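Section 2. Clearing the Counter and Setting Up the Rice Cooker

Drevel Kitchen Guide, Bratgate Shared Flats

Read this section before cooking. Everyone says they have read it, and the pot tells a different story.

1. Move fruit off to one side on a plate. The pink one will do. Fruit left directly on the counter rolls, generally toward whoever is carrying soup.

2. Give the cooker enough space for its lid, which stands fully upright when open.

3. Check the inner pot. It should be empty. Last night's rice does not count as empty.

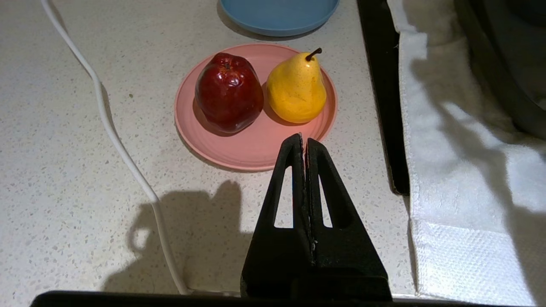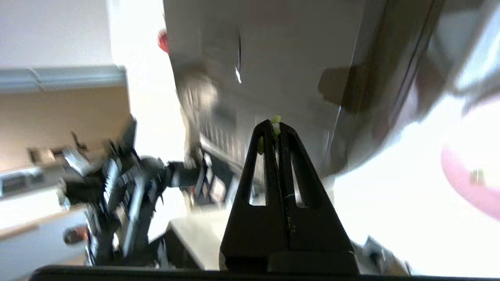
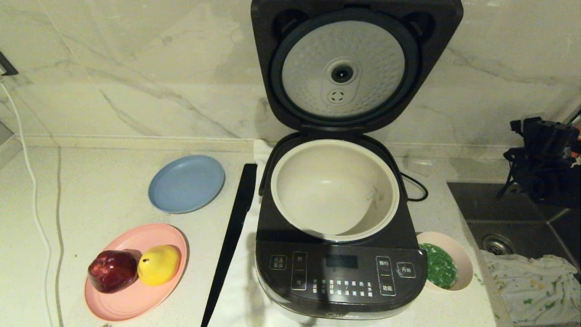

2 min read

4. Add rinsed rice, then water. The level markings are on the right inner wall of the pot in the last picture. They are faint, so bend down and look properly.

5. Wipe the outside of the pot dry and lower it into the body.

6. Close the lid until it clicks. If it will not click, take the spoon out.

7. Choose a function with 功能, then press 开始 (start) on the right of the panel. To change your mind, press 保温 取消 (keep warm / cancel) on the left. The time buttons, 时 and 分, are hours and minutes.

Note: The panel is in Chinese. Taping a translation over the display has been tried, and then you can't read the display.

Caution: Steam comes out through the lid. Keep your face and your phone elsewhere.

Caution: No metal utensils in the pot. The coating scratches, and a new pot has to be ordered under part 1449 from the Jurkano stockroom, which answers its messages in January.

For cleaning the lid plate, see Section 3.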